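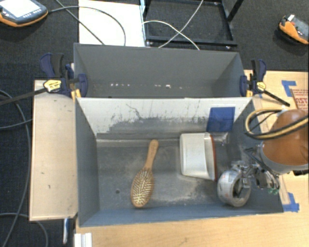
科恩顿（Cornton）分拣点来函询问：同一只灰箱里既放梳子又放胶带，回收时按哪一类登记，上一版手册没有写清。本节据此修订，取代上一版第4节全文。

4 零散日用品的装箱与双箱周转

4.1 适用范围

本节适用于Fikolard系列灰色周转箱在台面上的成对使用，物品限于单手可拿取的日用小件，例如梳子、胶带卷、空塑料容器。玻璃器皿、刀具、带液体的瓶罐不在本节范围内，见第6节。

4.2 名词

前箱：靠近操作者的箱体，存放待整理物品。
后箱：与前箱长边相对放置的箱体，接收已整理物品。
混装：同一箱内物品分属两个或两个以上类别。
登记类别：写在箱卡上的类别，每箱只写一个。

4.3 台面准备

1. 清空台面，用干布擦净。木质台面不得使用含溶剂的清洁剂。
2. 将前箱放在台面中部，长边与操作者平行。
3. 将后箱放在前箱后方，两箱长边相对，间距不大于30毫米。
4. 沿箱口轻推两箱，确认箱底平稳。如有晃动，检查箱底是否压住异物。
5. 将箱卡放在箱体以外的台面上，不得放入箱内。

注：两箱宽度不一致时仍可配对使用，以前箱的中线为准对齐。

4.4 箱体检查

1. 检查箱口四边有无裂纹或毛刺。
2. 检查内壁。划痕、擦痕和颜色变深属于正常磨损，不影响使用。
3. 用手掌按压箱底中央和四角。如有明显下陷，停止使用该箱，箱卡填写代码183。
4. 检查箱底开孔。孔内应无堵塞，孔缘应光滑。
5. 清除箱底浮灰。先用软刷，再用微湿的布，最后晾干。

注意：箱底有开孔的箱体不得存放直径小于孔径的物品，如纽扣、大头针、散装橡皮筋。此类物品应先装入带盖小盒。

注意：内壁贴有衬片或标识贴的，清洁时不得用刷子横向刮擦贴片边缘。边缘翘起超过一半时整片更换，不得补胶。

4.5 物品放入前箱

1. 每件物品单独平放，不叠放。
2. 梳子、毛刷类：刷毛朝上，柄部斜放，柄端不得伸出箱口。刷毛朝下放置会使毛束长期受压变形，也容易把箱底灰尘带入毛根。
3. 塑料容器类：空容器允许侧放。放入前取出内装物，并确认容器外表无黏液。
4. 胶带卷类：优先平放，卷芯朝上。箱内空间不足时允许倾斜，但外圈胶带头必须折回压平，防止粘住相邻物品。
5. 相邻物品之间留出手指可以进入的间隙。

注：前箱只作临时存放，物品不要求排成直线。

4.6 混装箱的登记

混装箱的登记类别按以下顺序确定，满足前一条时不再看后一条：

1. 箱内有胶带或其他带胶物品，登记为“带胶”，代码263。
2. 箱内有毛刷、梳子或其他带毛束物品，登记为“毛刷”。
3. 箱内只有硬质容器，登记为“容器”。
4. 以上都不符合，登记为“杂项”，代码816。

因此，梳子与胶带同箱时一律登记为“带胶”，不论梳子有几把。后箱分类完成后重新填卡，前箱卡作废并由当班人员收回。

4.7 由前箱转入后箱

1. 先取胶带卷。从卷芯处拿起，不要捏住外圈。
2. 将胶带卷垂直提离箱底，高过箱口后再平移，避免与箱壁摩擦。
3. 放入后箱一端，卷芯朝上。
4. 再取塑料容器。拿取时握住容器中段，不要只捏口沿。
5. 最后取梳子。握住柄部，保持刷毛朝上，放入后箱另一端。
6. 用软刷清扫前箱箱底，重点清扫原来放梳子和容器的位置。
7. 填写后箱箱卡，前箱归位。

警告：不得以倾倒方式将前箱物品转入后箱。胶带卷在倾倒时容易滚落台面，刷毛也会受到挤压。

注：同一登记类别的物品可以留在同一只后箱。类别不同而数量很少时，允许使用可拆隔板分区，隔板型号见附录B。皮尔维尔（Pillville）仓库目前只备有短隔板，长边方向分区需提前申领。

4.8 各类物品的单独要求

毛刷、梳子
木质边框和木柄不得浸泡。表面灰尘用干布擦除。毛束中的碎屑用细齿梳顺毛方向清理，清理后刷毛朝下轻磕两次，再恢复刷毛朝上的放置方式。

胶带卷
外圈沾灰时撕去一整圈，不得用水擦洗。卷芯变形但仍可转动的，继续使用。外表面印字模糊不影响登记，按实测宽度填写规格。

塑料容器
口沿有裂口的单独放置，不转入后箱。无盖容器可以与有盖容器同箱，但不得套叠超过三层。

4.9 常见问题及处理

现象：胶带卷粘在箱底。
处理：不要硬拉。用塑料刮片从一侧缓慢分离，残胶用专用擦片去除，擦净后再放其他物品。

现象：侧放的容器在箱内滚动。
处理：将容器较平的一面朝下，或紧靠箱壁放置。仍然滚动的，改为竖放。

现象：梳柄高出箱口，后箱无法堆叠。
处理：将梳子改为沿箱体对角线放置。长度仍超出的，转入长型箱。

现象：擦净后箱底仍有浅色印迹。
处理：用指甲轻刮。可刮下的为残留灰垢，重复4.4第5步；刮不下的为材料磨损，不作处理。

现象：更换衬片后边角起泡。
处理：揭下重贴，贴前确认箱壁已完全干燥。

4.10 存放与周期检查

空箱堆叠时箱口朝上，同宽度的箱体放在一摞。宽窄不同的箱体不得混叠。周转箱每周四检查一次，检查内容同4.4。盖板与衬片由卢卡奇（Lukáč）统一供应，各分拣点不得自行裁切替代件。

检查记录保存在分拣点，箱体报废时随箱卡一并上交。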